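July, late evening

Today I finished reading the memoir of Rosalía Iglesias about the student strikes in Barbu. It is 545 pages and I needed three weeks for it, partly because of my slow English and partly because of the footnotes. She was there when the governor's office in Jendevmont was occupied, and she writes about the cold stairs and the bad soup better than about the speeches. I liked this very much.

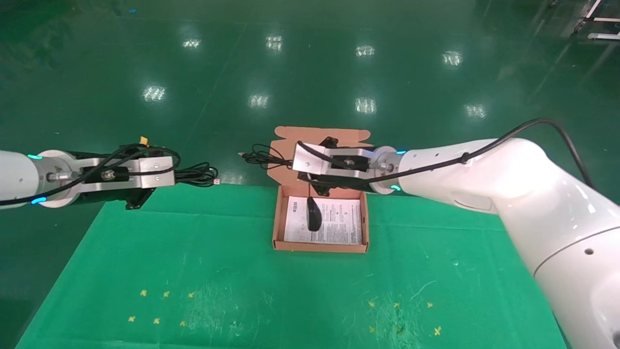
The chapter on the last night I read two times. She says that the students and the police stood on two sides of the square and both believed the other side would move first. I tried to draw it for myself in the notebook, and I drew it like the two white arms reaching toward each other from opposite sides, with the open cardboard box between them. The box is the governor's office. It is not a good drawing, but now I understand the positions.

Itziar does not agree with me about the book. She called at 7 and we talked until the food was cold. For her the fall of the governor began with the bread prices in Stuvov, and the students only arrived when the door was already half open. Maybe. But Iglesias gives seven letters from that winter, and in none of them is bread mentioned – only the language law and the arrests.
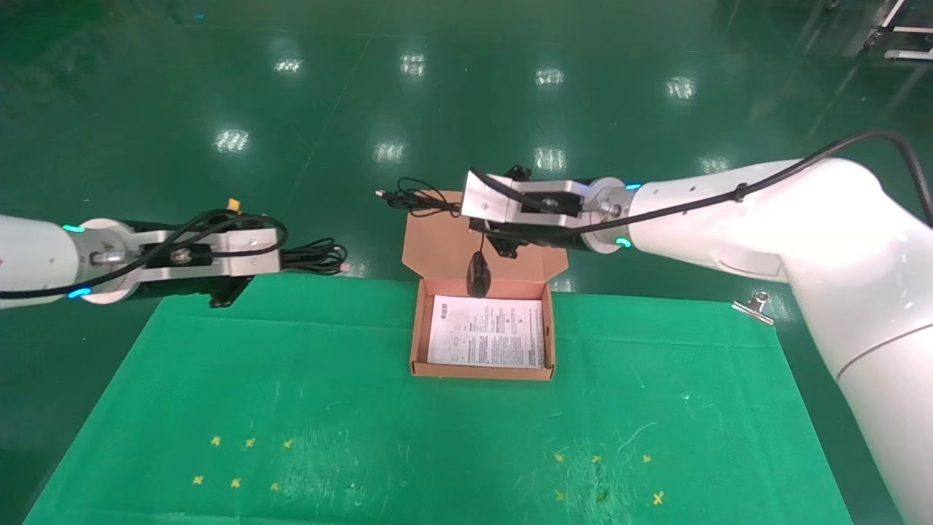

I should look for the newspapers of that time. Janaka thinks that the library in Welier keeps them, but one must write before and wait for the answer. I will write tomorrow morning.

Also I must return the umbrella to Begoña.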